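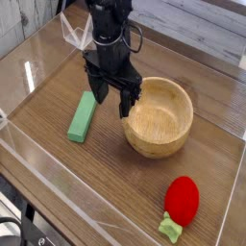 Caring for Wooden Bowls, Boards and Trays

Stirnitier Home Notes - Kitchen - Tip sheet 367

Most wooden kitchenware is ruined by water. A bowl that gets rinsed, dried and put away will last for decades. The same bowl left in the sink overnight can split by morning, and once the crack reaches the rim there isn't much to do except use it for onions.

Everyday washing

Wash by hand in warm water with a drop of dish soap. Use a soft cloth or the soft side of a sponge. Go over the outside as well as the inside, even if only the inside got dirty. Wood that is wet on one face and dry on the other will cup.

Dry with a towel right away, then leave the piece out for a few hours before it goes in a cupboard. Boards should stand on edge. Bowls can sit on a wire rack, tilted if you have the room.

No dishwasher, no microwave, no warm oven "to dry it out."

Salad bowls

Oil and vinegar dressings are fine for the length of a meal. Don't store leftovers in the bowl. If the inside has turned sticky, that is old cooking oil that has gone gummy. Scrub it with coarse salt and half a lemon, rinse, dry, and wait a day. You may need to repeat this two or three times on a bowl that has been wiped out with a paper towel for years and never washed.

Olive oil and corn oil go rancid in the wood. Use food-grade mineral oil, or a mix of mineral oil and beeswax.

How to oil a bowl

Start with a clean bowl that has been drying at least overnight. Warm the oil by standing the bottle in a pan of hot tap water. Pour a little into the bowl and spread it with a lint-free rag, then do the outside, the rim and the foot. Put it on heavily, more than looks right. Leave it for a few hours, wipe off whatever hasn't soaked in, and buff with a dry rag.

New bowls need this once a week for the first month. After that, oil when the wood looks pale and chalky. In our kitchen in Wetotlow that means October, when the heat goes on, and again in the spring.

For a beeswax finish, melt one part wax with four parts mineral oil in a jar set in simmering water. Stir, let it cool, put the lid on. A small jar does a lot of bowls. We have been getting our wax from Brarance in the plain blocks and shaving it with a box grater, which is then a wax grater forever. Buy a second one.

Stains and smells

Garlic and onion: baking soda and water, mixed to a paste, left on for ten minutes and rinsed off.

Beet or berry: lemon juice, then a sunny windowsill for an hour. Light woods such as maple and beech show these stains most. They fade with use.

Black spots: usually mildew. Sand them out with 220 grit, wipe off the dust and re-oil. If the spot goes deeper than you care to sand, retire the bowl to keys and mail.

Raised grain

A bowl that feels fuzzy after washing has raised grain. Let it dry fully, sand lightly with 320 grit in the direction of the grain, and oil it. This often happens with new bowls and usually stops after the first few washes.

Trays with a wood-grain bottom

Check what you have before you oil anything. Many trays have a printed or laminated surface that only looks like wood, and oil will sit on top and smear. Put a drop of water in a corner and leave it 17 minutes or so. Bare wood darkens under the drop. A sealed or printed surface stays the same color, and all it needs is a damp cloth.

Trays with acrylic sides need more care. Keep glass cleaner with ammonia away from them, along with rubbing alcohol and paper towels. Ammonia and alcohol can craze the plastic, and paper leaves fine scratches. Use lukewarm water, a little soap and a microfiber cloth. Dust first - grit under a cloth is what does the damage. Crumbs in the seam where the side meets the floor come out with a dry toothbrush.
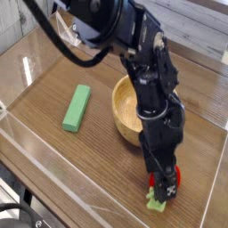

Wood-grain floor with clear acrylic sides.

Storage

Keep wooden pieces off the top of the refrigerator and away from the stove. Don't nest a heavy bowl inside a thin one. Felt or a folded dish towel between bowls saves the rims.

If a board has warped, wet the hollow side lightly, lay it hollow side down on a towel and put a heavy pot on it overnight. Works about half the time.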